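Snack baskets back at Buchanan Hall

The snack baskets are back at Buchanan Hall this month – 437 handed out last May, and organisers want more this time. Crisps, biscuits, anything in a sealed packet. Grey baskets again, same as last year.

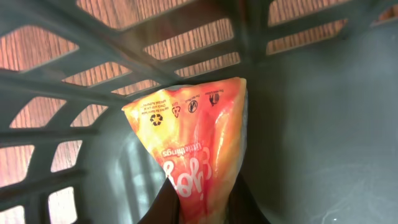
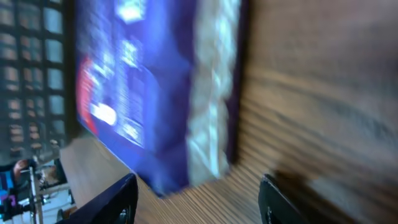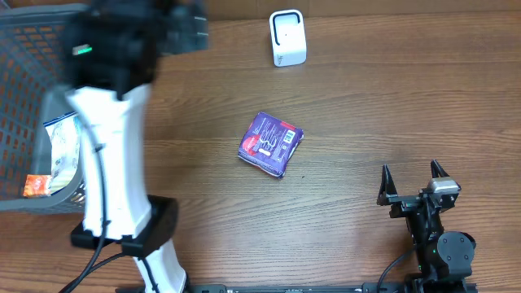

Drop-off is the side door, until 3 in the afternoon. Ring the bell, it sticks a bit. Tumelo Le Roux is running the list and says sweet stuff is covered, savoury is short. "Please check the dates before you bring it," he said. No glass, no homemade.

Diltanent has put in £200 towards the rest. Total so far £2,167 – well up on last year. Collection times to folow, Pirmin Kälin has the van keys.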